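Help with the mode selector on an arm-operated control box (simulated cell)
Posted by Kenneth Pascual in Cells and Fixtures

Hi everybody, long-time reader and I think this is my first post, so please bear with me if I ramble. I look after a simulated cell we call Hillska. There's one arm on a pedestal, a two-finger gripper, and a long olive-green control box on the table that the arm is supposed to operate: turn the selector, throw the cycle lever, flip the toggle, press what needs pressing. I inherited it from Seema Agarwal, who built a lovely thing and left me very few notes!

My trouble is the rotary selector. The placard on the box says BLUE is P4, GREEN is P3, RED is P2 and YELLOW is P1, and I want the knob to begin every run at P1. I set the start angle in the cell file to 68 degrees, which was the number in the old notes, and I keep getting a pointer that doesn't sit where I expect. I also can't tell whether I'm fighting the knob or the whole box, because the lettering is upside down from the view I use.
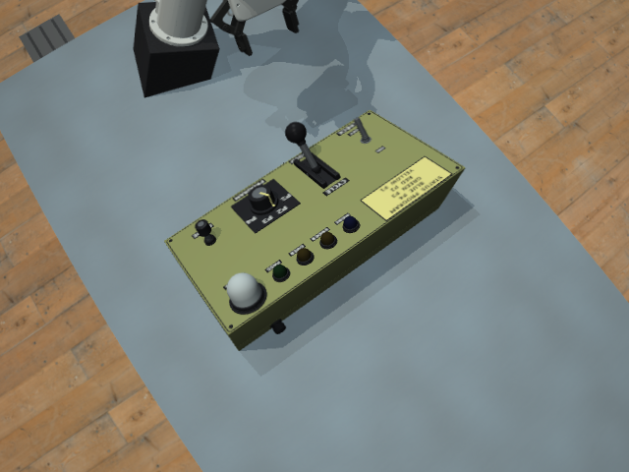
The Hillska box from my usual view, gripper open, lever toward the upper left.

I've reloaded the cell 18 times now (yes, I kept a tally on a sticky note) and I would dearly love to stop. Should I turn the box around, or is it the knob that needs fixing? And do I have to redo the arm's waypoints if I touch either one?

Rhea Aquino
Hello Kenneth, and welcome! Please leave the box where it is for now. I spent most of last October turning a box around in our Lerow cell so the labels would read nicely for me, and every single waypoint had to be taught again, the lever ones twice. If the upside-down text bothers you, add a second view from the other side of the table and do your checking from there – it costs you nothing and the arm never knows the difference.

Now for the knob. My guess is that your start angle is being measured from the wrong zero. Open the part file for the selector by itself, away from the arm and the table, set the angle to zero and see which marking the yellow pointer line goes to. Write that down. Then step it through each position and write those angles down too, and use your own list in place of the old notes. It's a dull half hour with a cup of coffee, but you'll only do it once. While you're in there, check that the knob turns about the center of its black plate. Mine was off by a hair and the fingers slipped at the far position, and I blamed the gripper for a week, poor thing.

One more habit I'd recommend is saving a view of the box after each change, from the same side every time, and comparing the selector, the lever and the toggle with the one before.
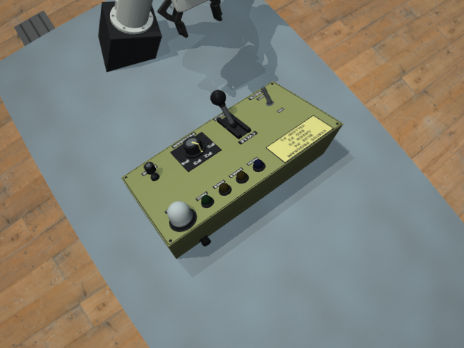
Selector, cycle lever and toggle all in view, with the yellow plate at the right.

From an angle like that you can follow the pointer line and the tilt of the ball-handled lever together, so you'll notice if a change to one has nudged the other. As for your waypoints, if you only correct the knob's start angle, the approach above it can stay. The turning move will need another look, as the fingers have to close on the knob at its new angle.

Teodor Wasilewska
check if its degrees or radians. got me on the Saludo cell. 68 radians is a lot of turns

Felicidad Manalo
Agreeing with Rhea on nearly everything, and Teodor's check takes a minute, so do that one first. I'd only add that you should look at the reset order. In our setup the cell file put the knob where we asked, and then the reset script came along behind it and put everything back to its own defaults, so we were editing a number that had no effect at all. Try an angle nobody could miss, reload, and see if the knob moves. If it stays put, look in the script.

And give the selector a little friction if it has none. We had ours drifting after the gripper let go, around 6 degrees on a bad run, and the logged position was wrong by the time the lever move began. Raise it a bit at a time, since too much and the fingers will slide around the knob without turning it. Let us know how you get on, Kenneth, and if you do end up with a proper list of angles, please post it here for the next person who inherits one of these boxes.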